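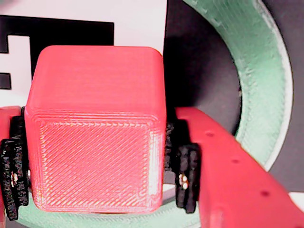 Photo: Drutden Evening Classes picture store

Drawing for Beginners
Week 4 handout: Perspective with one and two points

Last updated: September

Read this before the session if you can. We will spend the first part of the evening on the ruler exercises and the second part drawing the corridor outside the studio. Bring a long ruler, two pencils (an HB and something softer), a putty rubber and your A3 pad. The Trindade pads from the shop on Alum Street come with 100 sheets and are fine for this. Keep the heavy 300 gsm paper for the wash drawings in Week 7, as it is wasted on construction lines.

1. Eye level

Everything in this handout depends on one line. The horizon line, or eye level, is the height of your own eye carried across the drawing. If you sit down, it drops. If you climb a ladder, it goes up with you. Out of doors on flat ground or at the sea you can often see it. Indoors it is hidden by the walls, but it is still there and you have to find it.

To find it, hold your pencil level in front of your eyes at arm's length and look straight along it. Note what it crosses on the far wall: a door handle, the top of a chair, a light switch. Mark that height on your paper first and draw a faint line right across. Do not start with the object.

Flat things below your eye level show you their tops. Flat things above it show you their undersides. A shelf exactly at eye level shows neither and becomes a single straight edge. Check this at home with the kitchen shelves before the class.

2. One-point perspective

Use one point when you are looking straight at a flat face, such as the end wall of a room or the front of a cupboard. The face keeps its true shape. Level edges stay level and upright edges stay upright. Only the edges that run directly away from you change direction, and they all aim at the same spot on the horizon line. We call this the vanishing point, and in one-point work it is directly opposite your eye.

Exercise A. Draw a horizon line across the upper third of the page. Put a dot on it near the middle. Draw a rectangle anywhere below the line and join its top two corners to the dot with light lines. Choose a place for the back edge, draw it level, and stop. You have a box seen from slightly above. Now repeat it with the rectangle well to the left, then well to the right, then above the line. Draw six boxes on the one sheet, all sharing the one dot.

People often tilt the back edge by mistake. Lay the ruler against the front edge and slide it back.

3. Floors and the spacing problem
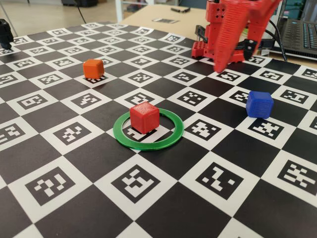 Tiled floors catch out nearly every beginner. The lines going back are easy enough, as they all run to the vanishing point, but the lines going across have to be spaced, and most people guess. They draw them evenly, or they shrink them by the same amount each time, and the floor seems to bend. On the black-and-white board the squares are large and crisp at the front and get smaller and more squashed together towards the back edge, and the depth of each row shrinks much faster than its width. Your floor has to do the same, and there is a way to get it right without measuring.

The method uses a diagonal. In a real floor of square tiles, a straight line drawn corner to corner through one tile carries on through the corners of the next tile and the next. In a drawing it does the same.

Step 1. Draw the front edge of the floor and divide it into equal parts.
Step 2. Join each division to the vanishing point.
Step 3. Decide by eye where the back of the first row falls and draw it level.
Step 4. Draw a line from the front left corner of the first tile through its opposite corner and keep going.
Step 5. Wherever this long line crosses one of the lines going back, draw a level line. Each of these is the back of a row.

The only guess is in Step 3. If the finished floor looks too steep, like a ramp, your first row was too deep. Rub out the level lines and try again with a shallower one. Leave the diagonal in until I have seen it.

4. Two-point perspective

Use two points when the nearest part of the object is an upright edge and two sides run away from you, as with the corner of a building. Each set of level edges goes to its own vanishing point. Both points sit on the horizon line, one to the left and one to the right. Uprights stay upright.

The usual fault is to put the two points too close together. The box then looks stretched and the near corner sticks out like the bow of a ship. On A3 paper, put the points at least 38 cm apart, and further if the box is large. If they will not fit on the sheet, tape a spare strip to each side. You can also work on a smaller box.

Exercise B. Draw one upright line, 11 cm long, so that the horizon line passes above its top end. Join both ends to both points. Add an upright on each side to close the faces, and then complete the top. Compare the two faces. The side turned more towards you should be the wider one. 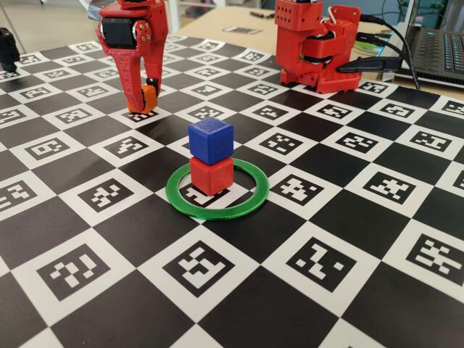

Fig. 3. Two cubes, blue on red.

5. Stacking and standing things on each other

When one box stands on another of the same size, treat the pair as a single tall box first. Draw the whole upright edge, mark the halfway point on it, and run lines from the mark to both vanishing points. Uprights can be divided with an ordinary ruler, as they are not going away from you. Widths going back cannot. To find the middle of a face going back, draw both its diagonals and use the crossing.

The old warehouses at Stikbridge are a good subject for this. The floors are all much the same height and the string courses between them show clearly. From the towpath your eye level is near the sills of the ground floor windows, so almost every level edge you draw will slope down towards the horizon as it goes away. If you start on the roof line and get it wrong, the rest will follow it. Start with the lowest edge you can see and work up.

6. Circles

A circle seen at an angle is drawn as an ellipse. Its ends are rounded, never pointed. Beginners tend to draw a lemon shape, with two curves meeting at corners.

Construct it inside a square. Draw the square in perspective, find its centre with the diagonals, and run lines through the centre to find the middle of each side. The ellipse touches all four of those middles.

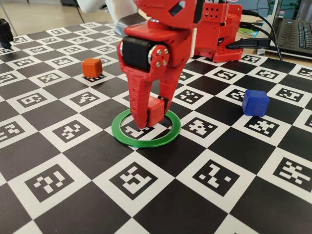 The nearer half of the curve will look slightly fuller than the further half. Draw it with your whole arm, going over it lightly several times, and press harder only when you are happy with it.

Two further points. The closer a level circle is to your eye level, the flatter its ellipse, so the foot of a tumbler on a table is rounder than its rim. And a tumbler's ellipses should both be level. If one is tilted, turn the page upside down and the fault will usually show.

7. For next time

Draw one corner of a room at home in two-point perspective, including the floor and at least one piece of furniture. Use construction lines and leave them in. Then draw a cup and saucer freehand, with no construction – take as long as you like over it. Write your eye level on the back of both sheets (sitting, standing, on the stairs).

Late arrivals should use the Alum Street entrance, as the main door at Drutden is locked from 7 pm.

We use cookies to remember your settings and to see which handouts are read. By continuing to use this site you accept our cookies. Accept | Manage settings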